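奥尔波特发布双臂机器人桌面作业操作规范

本报讯 服务机器人测试机构奥尔波特（Olport）6月起试行一份双臂机器人桌面作业操作规范，对夹爪接触织物、餐具时的动作和记录方式作出统一要求。规范正文共13条，适用于家庭和餐饮类任务的测试与数据采集。
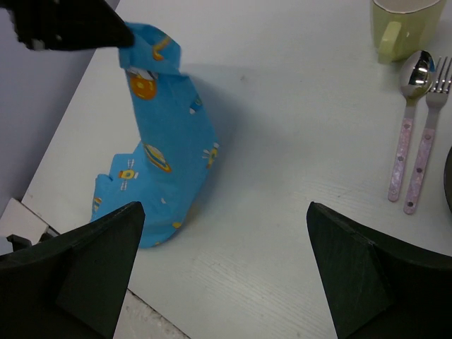
文／Man-sik Jeon　　2021年6月4日　　来源：Bastora资讯

规范起草工作从1月开始，由奥尔波特与夹爪供应商Cendomus共同完成。起草组查阅了1422条作业记录，其中753条涉及布料类物品。起草组认为，各测试点对“抓取完成”的判定标准不一，同一动作在不同地点可能得出相反的结论，数据难以合并使用。

按照新规范，提起布料时应夹持边角，提升过程中不得拖带桌上的杯子和餐具。两臂同时作业时，未参与夹持的一侧应保持张开，并与布料留出间距。布料放下后，操作员须先确认夹爪已完全松开，再让手臂退出。

规范还要求，腕部相机在每次作业前检查一次，镜头有污渍或固定件松动的，当次记录不得入库。连续3次抓取失败应停机，由操作员检查指端磨损情况后重新开始，失败记录须照常保存，不得删除。

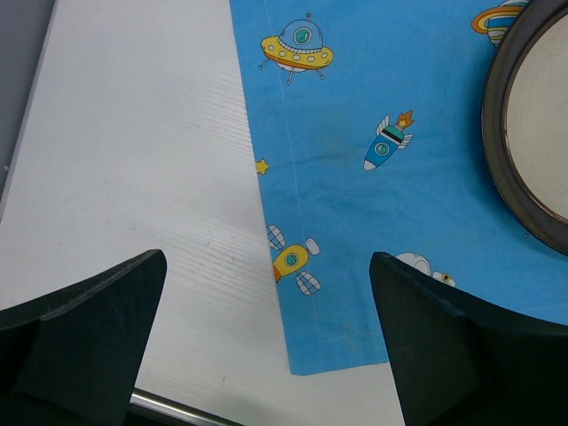
对于布料铺放，规范没有规定统一的平整度指标，允许留有轻微褶皱，但布边位置须符合任务单要求。餐盘压住布料的情况单独列为一类，操作员应在任务单上注明，夹爪不得在餐盘未移开时强行抽拉。

参与试行的Ostapchuk实验室表示，停机检查一条会拉长单次测试时间，希望后续版本区分软质和硬质物品。奥尔波特方面答复称，试行期内收到的意见将汇总后统一处理，现有条款暂不调整。

规范文本可向奥尔波特标准组索取。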